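Dromia hand gripper, Jodirside bench log
2021-09-23

Carrying on from the linkage rebuild. The arms are back on and I had the whole afternoon with the white table to myself. Aim for today: find out how well the new fingers deal with thin clear stuff, and decide whether the pad shape stays for the next pair.

State of the tool at the start

Outer links and arms are the dark green prints, sanded at the rounded ends only. Brass bushings pressed in cold with the bench vice and a scrap of beech on each side. One went in crooked the first time, so I pushed it out and reamed the hole again by hand. Full opening measured at the pad faces is 121 mm with the stop screw wound right out. Trigger return is still the old spring from the Trnka version and it is too strong for long sessions. My forefinger was sore after an hour.

Play at the fingertips, closed lightly on a steel rule: a little side to side, none that I could feel front to back. The old set with plain printed holes was far worse than this.

Thin parts 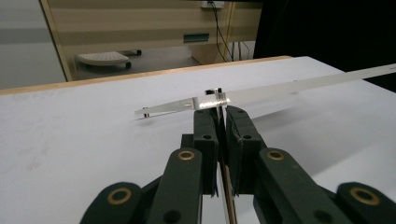
Squareness of the two pads is what I was after with the thin pieces. If one face leans, a flat part rolls as soon as the fingers close, and with anything clear it is hard to tell by eye that it has happened. The long transparent strip with the pointed tip turned out handy for this, as light catches along the middle of it and the bright band gives away any twist. The right finger pad is the broader of the pair and sits angled, its inner face towards the left one. I want to check that against the drawing before I blame the linkage. The drawing has both pads the same width, so either I picked up a part from the earlier print or I changed the file and didn't write it down.

The holes in the pad faces can stay for now. They were put in for trying out different linings and I haven't settled on one.

Notes for the next attempt at thin parts:
- close slowly, the last few millimetres especially
- wipe the pads first, dust marks clear plastic very quickly
- do one run with the stop screw at half, I only used full opening

Upright sheet

Moved on to the clear acrylic sheet, standing on edge. More awkward than the strip. From most angles the face of it can't be seen at all and I was steering by the edge. Coming in from straight ahead, I kept meeting the sheet with the left finger before the right was anywhere near. That is no trouble on something heavy but a light sheet could be pushed off its support, so I made the approach in short steps and stopped at first touch each time.

The steel pin low down on the sheet needs room as well. It runs diagonally across between the fingers, and its capped end is wider than the shaft. For a grip at that height the fingers have to go either side of the cap without catching it. I'd like a blunter tip on the right finger, where the little metal pin pokes out at the bottom. File it flush or fit a shorter one.

Pad lining: dark on both fingers, and the upper edge on the right one looks a bit frayed. Relining goes on the list. I'll cut the next piece with a fresh blade and a straight edge, and leave a millimetre clear at the top so that it doesn't rub.
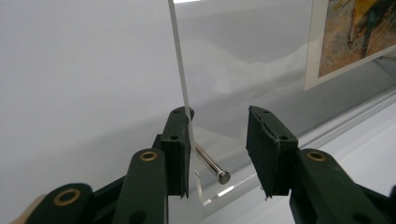
Bushings and screws

Took the left side apart again after the sheet work to look at the bores. No brass dust, no scoring. Put it back with a smear of dry lubricant and nipped the screws up in the order 3, 5, 4, going by the numbers pencilled on the arms. Doing them in plain order pulls the arm over slightly. Threadlock still to be added - I'm holding off until the pads are final.

Macario Bautista had a go with it while I was packing away. He found the grip comfortable but said the fingers close faster than he expects near the end of the trigger travel. He's right, that's the geometry. A longer trigger arm would smooth it out at the cost of some opening. He also thinks the returning spring could be a good deal softer and offered me one out of his drawer in January's batch of odds and ends. Trying that first, it costs nothing.

To do

Measure both pads and find out which file the right one came from.
Reline right finger.
Pin at the tip of the right finger, flush or shorter.
Softer spring, then see if the sore finger goes away.
Redraw the trigger arm about 5 mm longer and check what's left of the opening.
Repeat the upright sheet coming in from the side, same height, stop at first touch.
Order more green filament, the present reel won't do a full set of links.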